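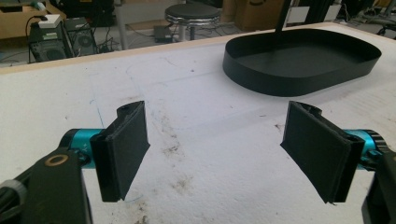

When does the Dultungate water main work start?
Crews begin on Clegg Street on Fri 2 July, and the first shutoff is set for the same night.

The Dultungate water department will replace 4 blocks of cast iron main between Clegg Street and the rail yard. The existing pipe is 6-inch and has been clamped repeatedly at the joints. The new line is 8-inch ductile iron, laid in a parallel trench so that service can stay on for most of the job.

Shutoffs will run from 10 p.m. to 5 a.m. Roughly 100 addresses are affected, and each will get a door notice 20 hours ahead. Static pressure at the north end was logged at 50 psi in June and should rise once the larger line is tied in.

"The tie-ins are the slow part," said project engineer Gemma Dawber. "Each one needs its own chlorination and a clear lab sample before we open the valve."

Residents may notice cloudy or brown water after service returns. The department advises running a cold tap until it clears and holding off on laundry until then. Hot water taps should stay closed during flushing.

Parking on the east side of Clegg Street is suspended for the length of the work. Questions about meter connections go to Malcolm Bloxham at the department's service desk.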